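Section 4: Countertop Water Filter – Installation and First Use

This section covers the installation of the Flonis countertop filter, Model 3357, in residential kitchens and staff break rooms. It replaces the instructions dated July. Read the whole section before starting work. Persons installing the under-sink version should refer to Section 5.

4.1 Before You Begin

Check that the carton contains the following items:

Filter housing with base
Filter cartridge, sealed in its wrapper
Diverter valve with two rubber washers
Supply hose (white) and outlet hose (blue)
Four adhesive feet
Faucet adapter, inside thread
Faucet adapter, outside thread

If an item is missing, do not substitute a part from another product. Contact the Plotico service desk and quote the model number printed on the carton.

The filter is intended for cold water only. The supply water must not exceed 100 degrees Fahrenheit, and the line pressure must not exceed 80 psi. Where line pressure is not known, ask the building manager or the water supplier before installation.

CAUTION: Do not connect the filter to a pull-out or spray faucet. The hose inside such faucets is not designed to hold pressure and may burst.

4.2 Fitting the Diverter Valve

1. Close the faucet and place a towel in the sink.

2. Unscrew the aerator from the end of the faucet by turning it clockwise as seen from above. If it does not turn by hand, wrap it in a cloth and use pliers with light pressure.

3. Remove the old washer. It often stays behind in the faucet and may be hard to see.

4. Select the adapter that matches the faucet thread. Place one rubber washer inside the adapter and tighten by hand.

5. Place the second washer in the diverter valve and screw the valve onto the adapter. The lever should point toward the filter.

6. Open the cold tap slowly and look for drips at both joints. If water appears, close the tap, reseat the washers and repeat.

Note: Thread tape is not required and should not be used on the plastic adapter.

4.3 Installing the Cartridge

1. Wash your hands. Remove the wrapper from the cartridge and take off both end caps.

2. Turn the housing cover counterclockwise and lift it away.

3. Lower the cartridge into the housing with the arrow pointing up, then press until it seats.

4. Check that the large O-ring lies flat in its groove. Replace the cover and tighten by hand only.

5. Push the white hose into the port marked IN and the blue hose into the port marked OUT. Pull gently on each hose to confirm that it is held.

4.4 Placing the Filter on the Counter

Choose a level spot within reach of the faucet, away from the stove and out of direct sunlight. Neither hose should be stretched or bent sharply. Clean the surface with mild soap, dry it fully, and attach the four adhesive feet to the base before setting the filter down.

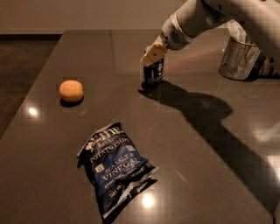 The adhesive feet hold best on a surface that is free of wax, oil and polish. Press down on the housing for one minute after placement and do not move it again that day. On a dark, glossy countertop such as the gray one shown, reflections can hide a thin film of water, so run a dry paper towel around the base when checking for leaks. On tile, keep the feet clear of the grout lines.

4.5 Flushing and First Use

1. Turn the diverter lever to FILTER and open the cold tap halfway.

2. Run water for ten minutes. Gray or cloudy water during this time is normal – it carries fine carbon dust from the new cartridge.

3. Close the tap, wait five minutes and flush again for two minutes.

4. Inspect all joints once more. Write the installation date on the label supplied and fix it to the back of the housing.

CAUTION: Always return the lever to TAP before running hot water. Hot water will damage the cartridge, and the damage cannot be seen from outside.

If the filter has not been used for more than two days, flush it for one minute before drinking. Instructions for replacing the cartridge are given in Section 6.

Questions about this section may be addressed to Lucinda Kapoor, Technical Publications, Plotico.

Revision issued 3 August 2024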